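Turnout and the Turning Out of Voters: The Town Council Election in Dritton
Student project report, second-year Local Politics module

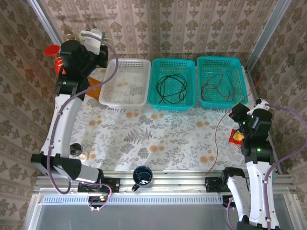 The project set out to explain why fewer people voted in the Dritton town council election than in the one before it, when there was more to vote about. The council had just closed the swimming pool, which in a town of this size counts as a constitutional crisis. We expected anger, and anger is supposed to be good for turnout. What we had by the end of June was a pile of answers that needed sorting, and our first attempt at sorting them went much like the three mesh baskets along the back of the table: one category empty, one neatly coiled, and one a tangle of red. The empty one was "voted because of the pool".

Method

We delivered 2,000 paper questionnaires across two wards, Jeleck and Després. Jeleck is the older ward, with the market and most of the bus stops. Després is the new estate, named after a person the developer's brochure does not identify. We also carried out 30 doorstep interviews, 24 of them in Jeleck, where people are more likely to answer the door. This is a weakness in the design and we would like to be marked kindly for having noticed it.

The questionnaire asked whether the person had voted, what had decided it, and which candidates they could name. The last question was a mistake. Several people took it as a test and one wrote "none, and I am proud of it" in capitals.

Findings

The pool came up in nearly every interview and changed almost no one's plans. Those who always vote had voted. Those who never do were furious about the pool and had stayed at home. In Jeleck the complaint was that all the candidates wanted to reopen it, so there was nothing to choose between them. In Després the complaint was that the leaflets had not arrived, apart from those of the Dastier Residents' List, which had arrived 2 at a time.

The polling station mattered more than we had allowed for. Després residents had to vote at the school on the far side of the ring road – a walk with no pavement for the last stretch. Several had set off and turned back.

Limits

People say they voted when they did not. Our returned forms gave a turnout well above the official one, so either we reached an unusually dutiful part of Dritton or some of it was being polite to students. We have left the figures as they were given to us and marked the doubtful ones in the appendix.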